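Hedero Stoppered Test Tubes, Glass, Box of 8

Home > Kitchen and Pantry > Spice Storage > Hedero

Code 682
In stock at Ngui warehouse

Most spice racks are designed by people who own salt, pepper and a jar of something orange left by the previous tenant. If that describes your kitchen, this page has very little for you, and we wish you well. The Hedero tubes are for the other sort of household, where a person can be sent to the cupboard for fennel seed and come back in the evening.

They're test tubes. We could have called them botanical vials or apothecary cylinders and put the price up, and our supplier gently suggested we do both. You get eight glass tubes with stoppers, and a sheet of labels that stick to glass and come off again with warm water and a bit of swearing.

What they're good for

Whole spices, mainly. Cumin, cloves, peppercorns, mustard seed, cardamom pods if you buy the smaller ones. Saffron looks magnificent in one, and also looks like you've been robbed, so prepare yourself. Loose tea samples do well. So do vegetable seeds you've saved from the garden and will definitely plant next year.

Ground spices go in fine with the help of a paper funnel. Turmeric goes in fine too, and then goes on the bench, the tea towel and your cuffs. We sell a small steel funnel separately and recommend it to anyone who favours light colours.

Cinnamon sticks will fit if you snap them. Star anise won't, and no amount of encouragement will change its mind.

The stoppers

Our first batch came with corks. Corks are charming and everybody likes them, right up to the day one crumbles into the nutmeg. We switched to a ribbed push-in stopper with a rounded top you can get hold of with floury fingers. Press it in with a slight twist and take it out the same way. If it sticks, run the top under the warm tap for a moment and try again before you go looking for the pliers.

A stopper can sit a little higher or lower depending on how firmly you push. Customers who line things up by height have written to us about this at length. We've read every word.
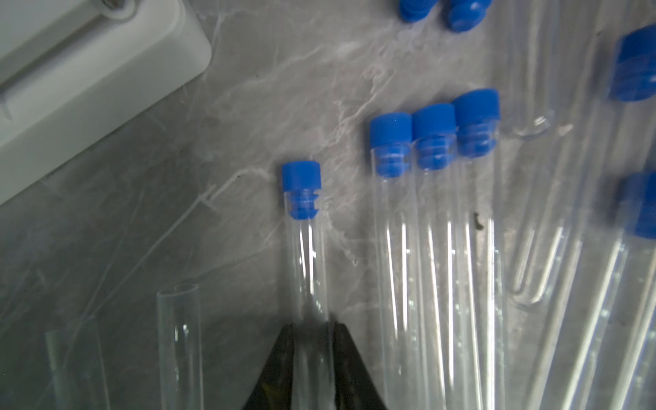

Racks to suit

Tubes don't stand up on their own, having round bottoms, so you'll need something to put them in. There are two choices.

Wanavton bench rack. Solid blackwood, oiled, holds 8 tubes in a single row. Takes up less room than a toaster and is considerably better looking. Give it a wipe of food-safe oil when it starts to look thirsty.

Grekari wall rack. Powder-coated steel, holds 6 tubes, comes with screws and plugs for plasterboard. Yes, we know the tubes come in eights and this rack holds six. The two products were designed in different years by people who were not then speaking. Buy 3 boxes and four racks and it all comes out even, a fact our sales department discovered with unseemly joy.

Care

Hand wash the tubes in warm soapy water with a narrow bottle brush. They'll survive the dishwasher if you can find a way of keeping them upright in it, though we've not managed this and have stopped trying. Stoppers should be hand washed only. Leave both to dry completely overnight before refilling, particularly if you're putting salt or ground ginger back in.

Keep the rack away from the stove and out of direct sun. Spices in clear glass fade faster than spices in a dark cupboard, and paprika is the worst of the lot. The tubes are small so that you use what's in them before it turns to coloured dust. Keep the bulk bag somewhere dark and top up as you go.

Please don't put these in the freezer or fill them with anything hot. They're for dry goods only. Vinegar, oil and homemade hot sauce belong in bottles, and the gentleman who asked about sourdough starter knows our answer.

What customers say

"Bought one box for the curry spices, and now the whole pantry has been reorganised and my husband can't find the sugar. Very pleased. The label sheet could do with a few more blanks, as I have no use for 'Herbs (mixed)'." – Yanti Nasution

Delivery and returns

Orders in before noon leave Ngui the same day. Tubes travel in moulded cardboard trays and nearly always arrive in the shape they left. If one breaks on the way, send us a photo and we'll post a replacement without making you fill in a form. Unused boxes can come back within a month of delivery. Used ones can't, as we learned from a return that smelled powerfully of asafoetida and still haunts the storeroom.

Spare stoppers and extra label sheets are listed under Hedero Parts.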